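Snacks for a school parliament training day

Buy the week before, and plan for 60 students. Put cookies out at the morning break and save drinks for the afternoon — sugar at nine makes for a long session.
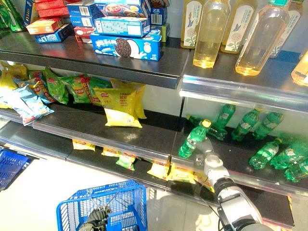

Packaged snacks and bottled drinks on store shelves.

Write names on cups with a grease pencil. Chill bottles overnight at the hall.

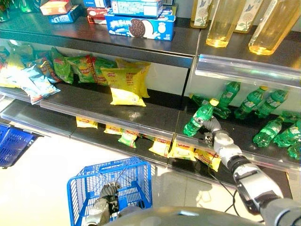 Leftover boxes keep well in a dry cupboard until the October training. Tape them shut and mark the date.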